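4.3 Garment handling at the padded bench

The steps in this section apply to the Plirier handling unit at the Kisulitz returns room. They replace the hand-sorting steps in the April issue. Attendants no longer lift each returned garment. They set out the work, confirm grips and clear what the unit rejects.

1. Log in at the Flolteo terminal and select job type 3516 (soft goods, mixed).
2. Confirm that the gripper speed is set to 23 percent or lower.
3. Place one garment on the gray upholstered surface. It does not need to be flat.
4. Press CONFIRM and step back behind the line.

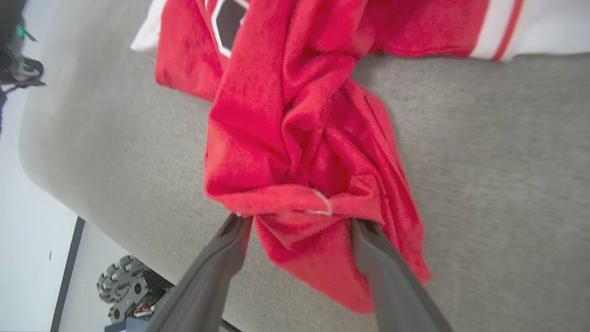
Fig. 4-5. Pinch grip on a gathered fold, red jersey.

Note: A grip on gathered cloth is acceptable for transfer. Do not use it for measuring.

Caution: Keep hands, lanyards and sleeves away from the fingers until the status reads HOLD. The unit does not sense light cloth contact and will close on a cuff.

5. For a missed grip, press RETRY once. After a second miss, press OPEN and wait for the fingers to separate fully before reaching in. 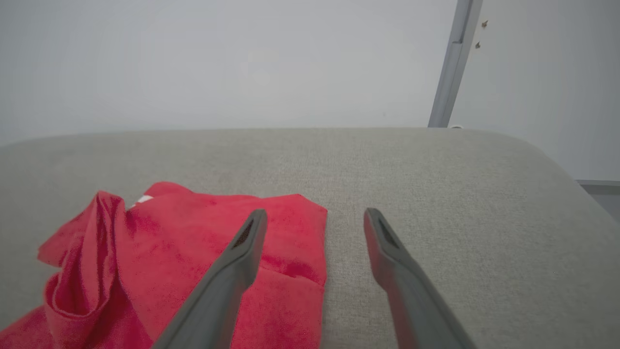
6. Turn the item a quarter turn or raise a fold by hand, then press CONFIRM again. Items that fail three times go to the manual rail and are entered under code 28.

Note: Code 28 entries are not counted against the attendant. The shift lead reviews them at 2:00 p.m. to adjust grip settings.

4.4 Items on the floor

Dropped items are the most common cause of a stopped job. The unit may attempt a floor pick only when the floor option is enabled for that shift.

1. Press PAUSE.
2. Check that the walkway is clear of people and carts.

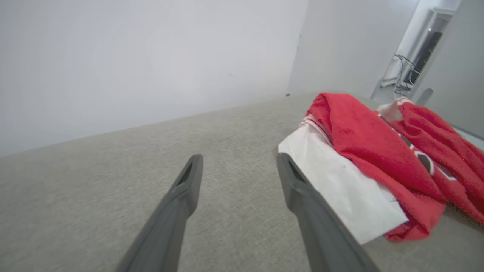
3. Press FLOOR PICK, or collect the items yourself with the unit still paused. Do not do both.
4. Press RESUME. The job count carries over - do not restart the job.

4.5 Clearing the bench

The Michalski controller stores up to 2000 cycles before it asks for a bench check. The check is the attendant's task and cannot be skipped from the terminal. Open the gripper and look over the whole padded top, edges included. 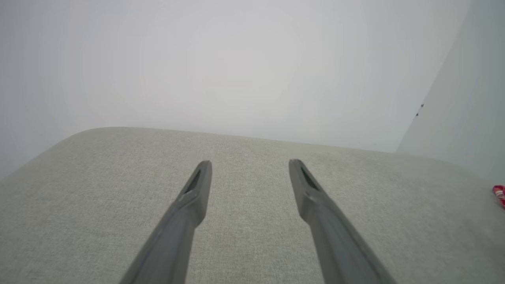
A bench check fails most often at the edges. Attendants used to the old tables tend to look only at the middle, where the unit works. Fabric directly under the open fingers can be bare while something small and red and white still sits at the far right, on or beside the padding. Remove any such item before pressing CHECK DONE. Questions about job types or shift roles go to Teresa Kozłowski, process support.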